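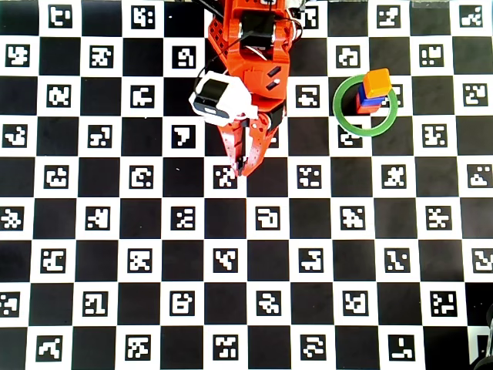 Board and bench notes, March

Started 9:40. The checkerboard is down on the Jafri bench, the one by the window, because the long table has a bow in it that you can feel with a straightedge. Siobhán Moynihan checked the Jafri top last month and was happy with it.

Board is the matte print from Idley. Black squares alternating with the marker squares, every marker different. The older glossy one is back in its sleeve behind the cabinet. Please leave it there, it has a crease along one side and gives bad corners under the overhead lights.

Flatness. Put the steel rule across both diagonals and along the long edges. No light under it except at the near left corner, where the sheet had lifted from the backing. Pressed it down with a roller and a strip of double-sided tape. Looked again at 11:15 and it was still down.

Square size. Measured 13 squares end to end with the calipers rather than one at a time, then divided. Did it 3 times and wrote the values in the Jikulis sheet. Dexter Panganiban wants the printed size left in the config until he has repeated it himself - fine by me, but whoever runs the fit should know which value is in there.

Detection. First pass found 2,128 corners over the whole set. With the blinds down and the desk lamp off it went to 3,476, same settings otherwise. So the window was the problem, as Siobhán said. Blinds stay down for board work from now on.

Cleaning: dry microfiber only. Alcohol took some black off the test scrap.

To do
- second roll of tape, the Nuten one if the store has it
- label the back of the board with print date and measured size
- Dexter to repeat the calipers
- ask about a hard cover for the board, the sleeve is too thin

Stopped 4:30. Board left on the bench, taped at the corners - don't lean on it.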